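Chapter 4
Care and Storage of Cups, Mugs and Trays

In this chapter you will learn:
how to sort drinking vessels before they are put away
when to store a mug upright and when to turn it over
how to load and carry a service tray
how to keep a simple record of breakages

4.1 Introduction

In every place where hot drinks are served, the cup is the item handled most often. It is filled, carried, collected, washed, dried and stored, and then the round begins again. A trainee in a guest house, office pantry or hospital canteen will spend a good part of each shift on this work, and the standard of the whole service is often judged by it.

Few establishments own a single matching set. Stock is bought at different times, pieces are broken and replaced, and gifts from suppliers find their way on to the shelf. The trainee must therefore be able to work with vessels of differing shape, weight and material. Glass, plain white ware and coloured mugs may all have to share one tray.

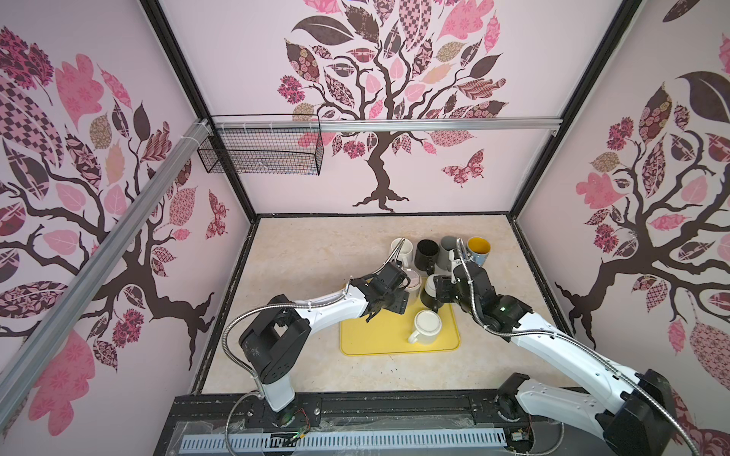

Fig. 4.1 Mixed cups and mugs with a yellow service tray.

The exercises in this chapter use a mixed group of this kind. Teachers may substitute whatever stock is to hand, provided that it includes at least one piece of clear glass and one mug with a dark outside.

4.2 Sorting

Sorting comes before stacking, loading or storing. Vessels should be brought together on a clear, level surface and looked at one by one. Any piece with a chip at the lip or a crack running from the handle is withdrawn at once and entered in the breakage book. The remainder are then grouped by material, and within each group by height.

Colour is a useful guide but should not be the first. Two mugs of the same colour may differ a good deal in weight, and a heavy mug placed against a thin one is a common cause of damage. A mug with a pale lining should be checked for tea stains, which show more readily on a light surface than on a dark one.

Mugs laid on their sides during sorting must be set with the handle resting against the surface, so that they do not roll.
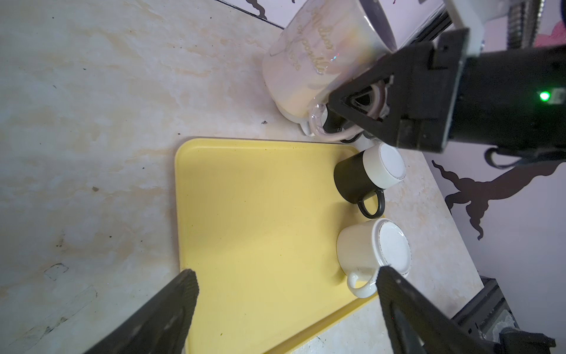 Decorated ware calls for additional care. Gold lettering and lustre finishes may be worn away by rough cloths and strong powders. Such pieces should be washed by hand in warm water with a mild liquid and dried with a soft towel. They should be lifted by the handle wherever the handle is sound, and the printed side should be kept clear of neighbouring mugs.

4.3 Upright or Turned Over

Practice differs between establishments, and the trainee should follow the rule of the house. The usual arguments are as follows.

A mug stored upside down is protected from dust and from insects. The inside remains clean until the mug is wanted. Against this, the lip is in contact with the shelf, and any dirt on the shelf will be passed to the part that touches the mouth. Moisture may also be trapped if the mug was put away damp. The foot ring, often left unglazed by the maker, should be wiped as carefully as the rest, for it holds dirt that a smooth glaze would shed.
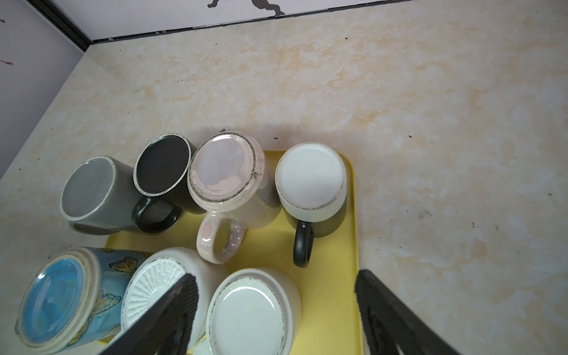 The surface itself must be wiped down before any vessel is turned over on to it. Crumbs and grit are easily missed on a patterned counter, and the trainee should pass a flat hand lightly over the area after wiping. Trays are treated in the same way, with attention to the inside of the rim.

A mug stored upright is easier to lift and places no strain on the lip. It is the better choice in a closed cupboard or where the stock is used quickly.

4.4 Loading the Tray

Heavy and tall items are placed towards the middle of the tray and lighter items towards the outside. Handles are turned so that they neither lock together nor project over the rim. A covered pot is set with its spout pointing inwards before the tray is lifted.
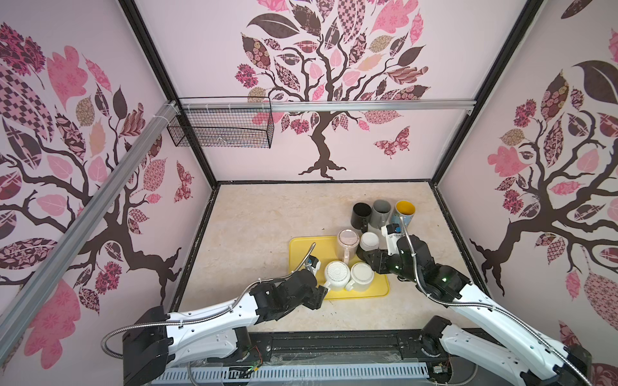
Vessels that do not fit with ease should be left for a second journey. An overloaded tray saves no time if a single piece is lost from it.

4.5 The Breakage Book

Each entry gives the month, the item, the cause if known, and the name of the person reporting. A specimen page is set out below.

January. Mug, white, handle cracked. Found at sorting. Pramila Rastogi.
January. Glass cup, chipped lip. Cause not known. Deepak Lodhi.
January. Mugs, 2, dropped from tray. Overloaded. Ashok Yadav.

Exercise 4A (time allowed: 15 minutes)
Working in pairs, sort the vessels provided by material and height. Withdraw any damaged piece and write the entry for the breakage book. Exchange books with another pair and check that each entry is complete.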